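Vunum's hand software gets a planner that knows when to wait

If you've been following my on-and-off posts about robot hands, you'll know I have a soft spot for Vunum. They're small, they write release notes like human beings, and they put out a new version of their control stack on 4th January while the rest of us were still finding pine needles in the rug.

The release is called Cordero, and the big change is in how finger motions get planned. Up to now the planner worked out a full path for every finger before anything moved. If one finger ended up a little off, the whole plan got thrown out and you started over. Cordero plans in short pieces instead, and each finger can hold its position for a moment while the others catch up. Ermanno Rinaldi, who leads the planning work, told me over the phone that the old version replanned 144 times during one afternoon of testing at their Brumstead office. The same set of moves on the new one took 28. I asked if that was a good day and he laughed, so make of that what you will.

The second piece is the one I'm more excited about! Zokotska, their log viewer, can now line up wrist camera footage with joint commands on one timeline. Anyone who has tried to do this by hand (two windows, a notepad, a lot of muttering) will get why I'm happy. You drag the slider, the picture moves, and the commanded and measured angles move with it. It keeps the last 30 minutes by default, and you can change that in the settings file.

I've had the preview build for a couple of weeks and mostly it behaves. The viewer is slow to open long logs, and the color coding for the joints is hard to read on my old laptop. Samuele Carbone on the tools team says a fix for the slow loading is in the works — he wouldn't give me a date, but March came up.

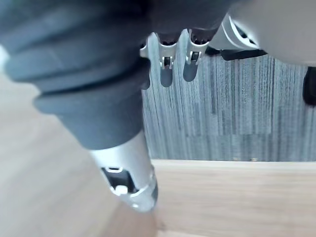
The view from the wrist, with a metal fingertip just above the wood.

Close work near a surface is where I'd most like to see the new planner pushed. The hold setting is on by default and it's pretty cautious, so a slow approach can feel very slow. You can turn it down per finger, and I'd try that before switching it off.

Cordero is a free update if you're already on version 10 of the stack. Older setups need to go to 10 first, and the calibration files don't carry over, so save a copy of yours before you start.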